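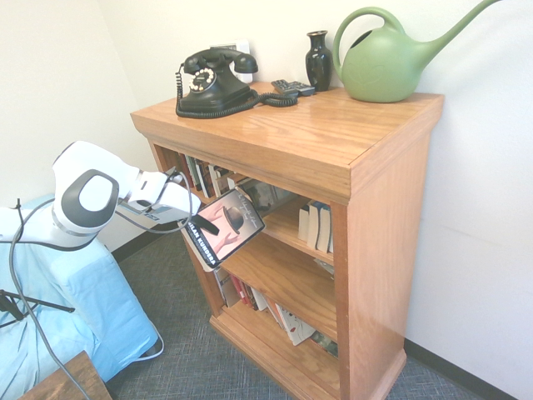 The arm with a Kundera paperback at the upper shelf of the club bookcase.

Give students a real bookshelf

I coach the after-school robotics club at Bostberg, and I'd like more clubs to try books. Foam cubes are fine for the first month, but a shelf of old paperbacks is so much richer! The spines are all different thicknesses, the covers bend, and the neighbours lean over the moment you take one away.

Our 34 students spent the first term on cubes and got very good at cubes. Then we moved to the bookcase, and suddenly everyone had a theory (and a favourite grip). The Year 9s argued for most of an afternoon over whether to tip a book out by its top edge or pinch the spine. I haven't heard them argue like that over a cube.

Some parents have asked if this is just play before the Drolska Cup in August, where the tasks are all blocks and bins. I say let them play. Our logbook has 164 attempts in it so far, written up by kids who used to groan at writing anything down, and four teams have already asked to keep going after the Cup. I'm saying yes to all of them.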